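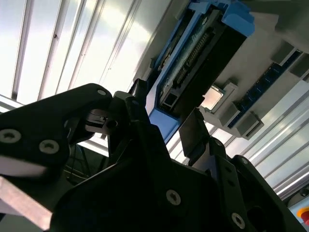
Blaues Plastik, goldene Stifte: So sieht es im Bauch eines Computers aus.

Was macht ein Server den ganzen Tag?

Vor allem warten. Ein Server ist ein Computer, der anderen Computern etwas bringt, wenn sie danach fragen. Das Wort kommt vom englischen »to serve«, also bedienen. Er ist sozusagen ein Kellner, nur ohne Trinkgeld und ohne Feierabend.

Nehmen wir die Stadtbücherei von Lorkovden. Wenn du abends um 6 nachschaust, ob das Buch über Tiefseefische endlich zurück ist, fragt dein Tablet beim Server an. Der heißt Anghel (Server bekommen oft Namen, Hamster ja auch) und sucht in seiner Liste mit 3.211 Büchern. Die Antwort ist da, bevor du dich an der Nase gekratzt hast. Meistens lautet sie: ausgeliehen.

Das Rechnen übernimmt der Prozessor, auch CPU genannt. Er sitzt unter einem Metalldeckel, der die Wärme weiterleitet, denn Denken macht warm. Bei Computern jedenfalls, bei großen Brüdern ist es noch nicht erforscht.

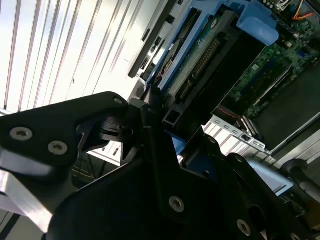
Damit alle Teile miteinander reden können, brauchen sie Leitungen. Die meisten sind hauchdünn und stecken in der grünen Platine. Für den Rest gibt es Kabel, zum Beispiel die orangen und gelben, die sich hier über die Platine biegen. Und wo etwas eingesteckt wird, sitzen oft kleine goldfarbene Stifte in einer Reihe. Die fasst man nicht mit Marmeladenfingern an. Mit sauberen bitte auch nicht.

Und warum hat das Gehäuse Löcher? Damit Luft hindurchkann. Ohne frische Luft wird so ein Server erst langsam und dann beleidigt, er schaltet sich einfach ab. In Lorkovden ist das im Juli einmal passiert. Danach wollten 200 Kinder wissen, wo ihr Buch bleibt, und mussten ans Regal gehen und selbst nachsehen.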